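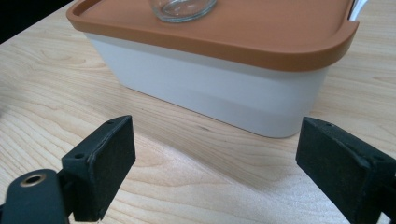 Scanner drivers, old laptops and the 11 minute fix: a chat with Parvathi Devadiga

Caught Parvathi Devadiga between two support calls. She looks after the scanner drivers at Druvilport, a small outfit that keeps older office scanners going after the makers stop bothering. Quick talk, typed up fast, 21 Jul 2020.

First thing I asked was why people still write in about the Koech flatbed. It's an old model. "Because it works," she said. "The glass is fine, the lamp is fine. Then the computer gets an update and the scanner is gone from the list. People think it died."

So what do they do? Most go looking for a driver, grab the first one they see. Bad idea, she says. Half those pages hand you an installer with three toolbars in it. "Look at the file first. If it asks you to install a download manager, close it."

Her own package is version 1106. Small file, no extras. It covers the flatbed and the sheet-fed model, both 32 and 64 bit. Mac people have to wait. September, maybe. She wouldn't promise.

I tried the install myself on an old laptop before we talked. Failed twice. Told her that and she laughed. "You had the cable in, right?" I did. Apparently you leave the USB cable out until the installer asks for it. If you plug it in early Windows picks its own driver, and then you have to go into Device Manager and take that one off before anything else will stick. Restart, run it again, cable in when asked. After that it took me 11 minutes start to finish, most of it the restart.

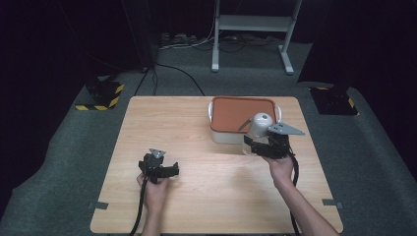

Over the table, a gripper in each hand.

Ikechukwu Haruna does the testing with her. He joined the call for a bit, bad line. His main complaint is hubs. "People put the scanner on a hub with a keyboard and a phone and then they tell me the scan stops in the middle of the page. Put it straight in the computer. Try a different port. Then write to me." He also wants the model number in the first email, not the fourth. It's on the sticker underneath.

What about the software that comes on top? Druvilport doesn't make one. Parvathi points people to Zesus, a plain scan program, does PDF and JPEG and not a lot more. She likes it. Ikechukwu doesnt, he says the preview is slow at anything over 300 dpi. They went back and forth on this for a while and I stopped taking notes.

Wireless? "No," said Parvathi. The Koech has no wireless. She gets asked every week. You can share it from one PC to another over the network but she calls that a hobby, and the people at Custden who tried it in their front office went back to a cable after 2 days.

Last question, should people just buy a new one? She took a second on that. "If you scan photos, keep the old one. If you scan 40 pages every morning, buy something with a feeder. I can't fix slow with a driver."

Then her other phone went. She says the readme has been rewritten and to please read it, specially the part abuot the cable.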